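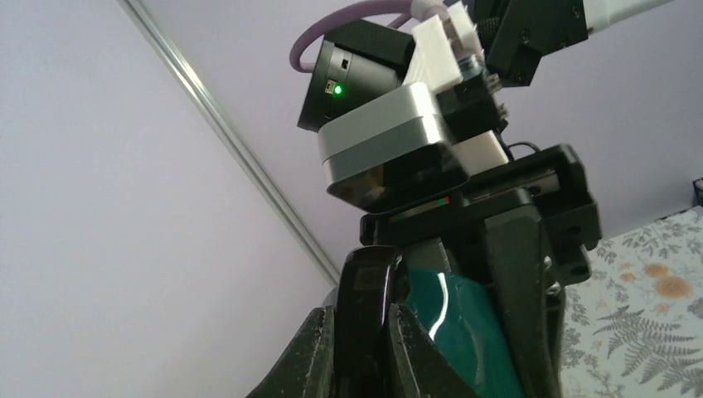 Thursday, late

Went to the six o'clock showing of Tisa at the Jullero. I had meant to see it last week and let it slide, and it closes Sunday, so I left work early and took the bus. Got there with time for a coffee, which they now sell in paper cups so small I finished mine before the doors opened.

The Jullero has two screens. The big one seats 354 according to the brass plate by the fire door, and they put Tisa in there, which was generous. The front half was empty. I sat on the left aisle, five rows from the back, my usual place. The seat springs on that side are going and you end up leaning a little toward the wall.

The film is a biography of a woman who swam long distances in cold lakes and then, at 44, stopped and never went in the water again. It runs over two hours. The swimming takes up less of it than the poster suggests. Most of it is kitchens, train stations, and a long dispute with a swimming federation over whether one of her crossings counted. I liked the dispute best. There is a hearing that must last fifteen minutes, all in one room, and the men at the table keep asking her what time she got out of the water. She keeps giving the same answer. By the end of it I was as tired as she was.

The lead is a real swimmer who hadn't acted before. It shows in the first half hour. She says her lines a beat too early, like someone who is afraid of forgetting them. In the water she is completely at ease and the camera stays back and lets her get on with it. After a while I stopped noticing the lines. I think the director shot more or less in story order, because she gets better as it goes, but I haven't read that anywhere.

What I didn't care for: the childhood scenes. They are shot in a brownish light with a lot of slow piano, and they come back four or five times, usually right after something good has happened. A father who drinks, a rowboat, a dog. I have seen that rowboat in other films. Cut all of it and you would have a picture of an hour and forty minutes and a better one.

The subtitles were small and white, and in the snow scenes I lost whole sentences. The couple behind me lost them too and discussed it.

Lollora is the production company. They made the one about the bridge engineer that I saw twice and wrote up badly. Same flat way with weather — it rains and people just stand in it. I'd like to see the bridge one again now and compare. The library had a disc of it once. Must check.

Home by nine. Ate toast. Started the notice for the newsletter, which is supposed to be 500 words and was already close to 1000 when I stopped to count. Too much of it is plot. I tend to retell the whole story when I'm not sure what I think, and I'm not sure about the ending. She goes down to the lake in her coat, puts one hand in, takes it out and dries it on the coat. Then the credits, with no music. Two people near the front clapped. I thought it was a bit short on nerve at the time, and on the bus I thought it was right, and now I am back somewhere in the middle.

Will cut the plot tomorrow and keep the hearing and the hand. The rowboat can have one line.

Also to do: renew the Jullero card, which runs out at the end of April. Return the Rutkowska book on editing, two chapters still unread. She has a good page on when to leave a shot alone and I wanted to copy it out before it goes back. Find the other glove. I had both of them on the bus going in.

Lights out at half past eleven.

Recent entries
The bridge film, second time
Rutkowska on cutting
A bad print at the Jullero
Three shorts and a long wait
Notes from the Lollora season

Home | Diary | Films A–Z | Books | Older | Newer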